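Peline at the Clutham festival, who else went?

reelmoth
Posted October 9, 2025
Got back last night from the Peline screening in Clutham and I'm still buzzing! It's the documentary about the Pilluvel dance company, 16 dancers living and rehearsing in an old cannery. I went in knowing zero about dance and cried twice (the kitchen rehearsal, if you've seen it). Packed house too.

tapshoe_dad
I was there, up in the balcony. Loved the first hour, but those slow-motion hands went on forever. My wife says I'm wrong and we argued about it the whole drive home.

reelmoth
No way, the hands are the best part!!

grainyfilm
With tapshoe_dad on this one. I wanted to see feet. You make a movie about dancers and keep the camera above the waist? The music by Sầm carried a lot of it for me.

oldbalcony
I danced for 18 years and I liked the hands, that's what a teacher yells at you about all day long. But I would have cut the interview with the landlord.

grainyfilm
Fair, the landlord could go. Still want feet though.
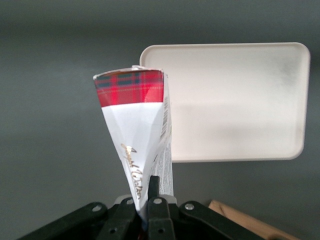
Is there going to be another showing for those of us who missed it?

oldbalcony
They're bringing it back in February, at the big hall this time, the one with 654 seats. Tickets aren't up yet.

tapshoe_dad
My wife wants to go again, so I guess I'm getting the hands a second time. Does anybody know if the Sầm music is out on its own?

reelmoth
Not that I've found, but I'll post if I see it.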